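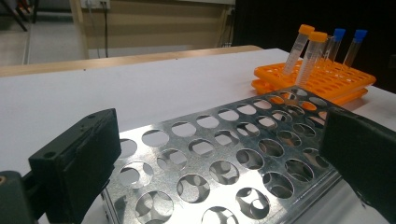
Prendgate Teaching Laboratory
Gallery: Test tube racks, bench storage

January stocktake, room 2. The racks were taken out of the wall cupboards on Sunday, sorted by material and entered in the equipment list under page 493. The notes on this page cover the types kept in the room and how each is stored. Racks on loan to the Brerkow building are listed separately.

Sheet metal rack and orange plastic racks, white table
The metal rack has a punched top plate with large round holes and a perforated lower plate under it. The mottled finish is bare metal surface, unpainted on this type. The orange racks are stacked one on the other behind it.

Metal type
Two tiers, folded side walls. The upper holes guide the tube and the lower tier steadies it. Check alignment by dropping a clean tube through the top plate at each corner position. If it leans or catches, the side wall has been bent and the rack goes to Marek Sýkora for straightening. Do not force a wall back by hand at the bench — the fold cracks after two or three corrections.

Wipe down with a damp cloth and mild detergent, then dry the underside of both plates. Water collects at the folds. Racks with white deposits along an edge are set aside and not returned to the shelf. No bleach and no acid bath for this type.

Plastic type
Orange is the general stock color for this room. The racks may be washed in the sink with the glassware. They are not to be used in the drying oven at any setting; warped racks rock on the bench and cannot be stacked. Stack no more than 4 high on the shelf, with the top surfaces facing up.

Labels written on tape should come off before washing. Old adhesive can be removed with a little alcohol on a paper towel.

Storage
Metal racks: lower shelf, left cupboard, side by side, not nested.
Plastic racks: middle shelf, same cupboard.
Damaged racks of either type: gray bin by the door, with a tag stating the fault.

The Skustum shelving inserts ordered last term are 2 cm too shallow for the metal racks and have been moved to the pipette cupboard. Replacement inserts are on order from Zelenák under request 3651.

Open points
The tube diameter for each rack type is still missing from the printed list. Ľubomír Hájek is measuring the holes and will add the figures to the cupboard door sheet. Until then, try the tube in the rack before filling it.

Racks borrowed for practical classes are signed out in the blue book and returned clean by 5 p.m. the same day. Corrections to this page go to the stores desk.

Gallery index | Glassware | Racks and stands | Balances | Stores desk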